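Stirkden Software Working Group
Minutes of the Regular Meeting
Wednesday, December 21, 2022
Main conference room and by video link

Present: representatives of Control, Perception, Planning, and Tooling. A quorum was declared and the meeting was called to order at 9:30 a.m.

1. Approval of prior minutes
The minutes of the previous meeting were approved with one correction. Under item 4, "joint limits" should read "joint velocity limits."

2. Simulation of the two-arm tabletop task
Planning reported on the mouse-and-tray task in the Soler simulator. The task calls for one arm to pick up a computer mouse from the table and set it down in the tray while the other arm stays clear. The full batch of 1,982 episodes was completed on the current build, and 809 of these were flagged by the automatic checker for review. Planning noted that the checker is strict by design and that a flag does not by itself mean a failed episode.

Most of the flags reviewed so far concern the choice of arm. The planner assigns the pick at the start of the episode and does not revisit the choice if the mouse is moved by contact. Members discussed whether the assignment should be made again just before the final approach. Control asked that any change of this kind be held back until both arms have come to rest -- a switch made in motion has caused jumps in the commanded position before.
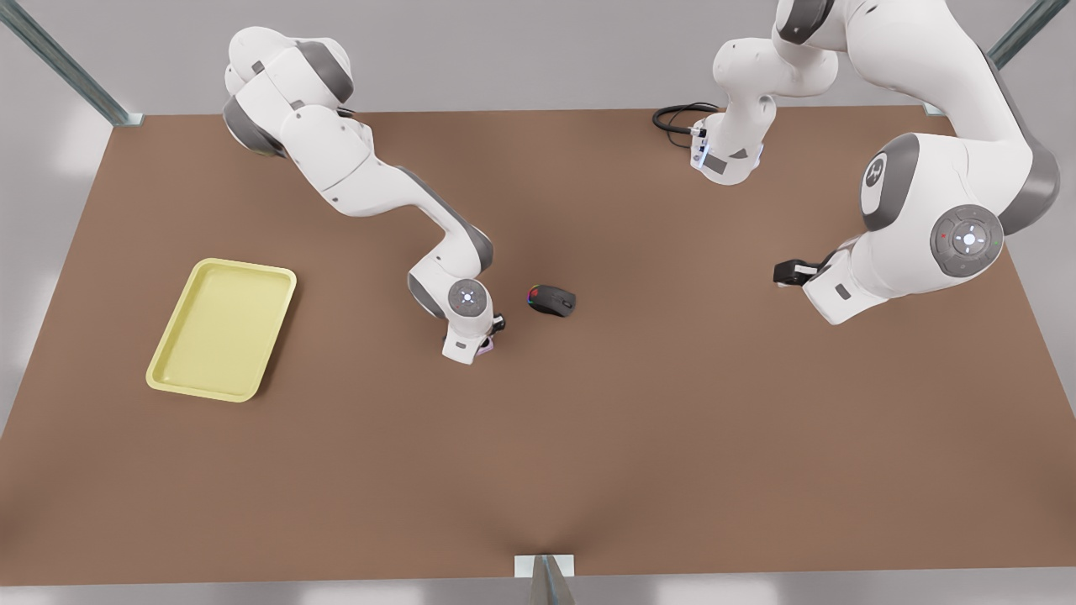
It was agreed that the arm whose gripper is nearer to the mouse should be preferred, unless its path to the tray would cross the space held by the other arm. Planning will write the rule as a separate module so that it can be turned off in the settings file.

3. Perception
Perception reported that the object pose estimate for the mouse is stable in position but sometimes reversed end for end. The reversal has little effect on the grasp, but it does affect the placing step, where the final heading is scored. A request to add more varied lighting to the Soler scenes was approved. The tray detector was discussed briefly and no change was requested.

4. Control
The revised gripper controller was merged into the Flunetti branch. The command timeout is now 300 milliseconds for both arms. Control asked all groups to remove local overrides of this value. Tooling will add a warning at startup for any override that remains.

5. Tooling
The Vovidwood log viewer now opens episodes from the batch runner directly. Members reported 2 open faults: the timeline loses its place when the playback speed is changed, and exported clips do not carry the episode number. The second fault was given priority, as it slows the review of flagged episodes under item 2.

A proposal to move all groups to the new log format at once was tabled. Perception still has scripts that read the old format -- these are to be listed before the proposal is taken up again.

6. Action items
Planning: draft the arm assignment module and circulate it for comment.
Planning and Tooling: continue the review of flagged episodes and sort them by cause.
Perception: submit lighting settings for the Soler scenes; list scripts that depend on the old log format.
Control: document the timeout change in the Flunetti release notes.
Tooling: correct the clip export fault; add the startup warning.

7. Other business
Control asked whether the hardware trial planned for May would use the same table layout as the simulated task. The question was referred to Planning for a written reply.

There being no further business, the meeting was adjourned at 10:45 a.m.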